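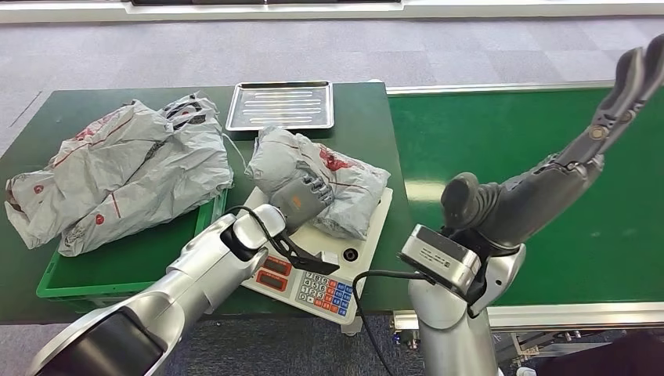
A gray mailer bag in a bright green crate.

Rupert Wallner has been selling secondhand sweaters out of his spare bedroom for eight years, and he still gets nervous every time he seals a package. "I always think I've mixed up the labels," he told me. "I've done it twice. Two people in two different states opened the wrong cardigan on the same day, and they were both so nice about it that I felt worse."

I'd been wanting to talk to Rupert for ages. I bought a pullover from his shop, Kallier, last winter (moss colored, a tiny bit itchy, I love it) and it came with a handwritten note telling me exactly where he'd mended it and what yarn he'd used. Who does that? So I called him up, and we ended up talking for most of an afternoon while he darned an elbow and I ate an entire sleeve of crackers.

He got started by accident. His aunt left him a cedar chest full of knitwear, most of it too small for anyone in the family, and he put a few pieces online to see what would happen. "They sold overnight! I had no tape, no bags, nothing. I wrapped the first one in a pillowcase and mailed it in a cereal box." These days he has a shelf of supplies and a proper scale, but he says the cereal box customer still buys from him every fall.

When I asked how many sweaters he had in the house right now, he went quiet and then got up to check his list. "426," he said when he came back. "Please don't print that, my landlord reads things." He called me the next morning and said go ahead, the landlord had already seen the hallway.

Most of what he buys comes from estate sales and church basements. He turns everything inside out before he looks at the front. "The outside of a sweater will flirt with you," he said. "I want to see the seams. I want to see if somebody cared about the armpits." He keeps every new arrival bagged in the freezer for a while before it goes anywhere near the rest of the stock, on account of moths, and there's a second freezer now for food. He talks about moths the way my grandfather talked about the phone company.

I wanted to know about mending, because I'm hopeless at it, and he was patient with me. His advice was to start with socks, use yarn a little thinner than you think you need, and leave the stitches looser than feels right. "Everybody pulls too tight. You get that puckered little belly button in the middle of your heel." I have made that belly button, more than once.

We talked about returns too. He takes them all, no questions, though he admits he asks himself plenty of questions privately. One came back smelling so strongly of garlic that he aired it on the porch for a week. He relisted it with a line about the garlic and it sold to a chef.

What's next? He'd like to teach a darning class once people can sit in a room together again, and he's been eyeing a storefront that used to be a shoe repair place. It has the old counter and a big north window, and the rent makes him a little sick. "I walk past it every day. I've already decided where the kettle goes."

Before we hung up I asked if he had anything in a men's medium, dark blue, not itchy. He had four. I've asked him to hold the one with the shawl collar until payday.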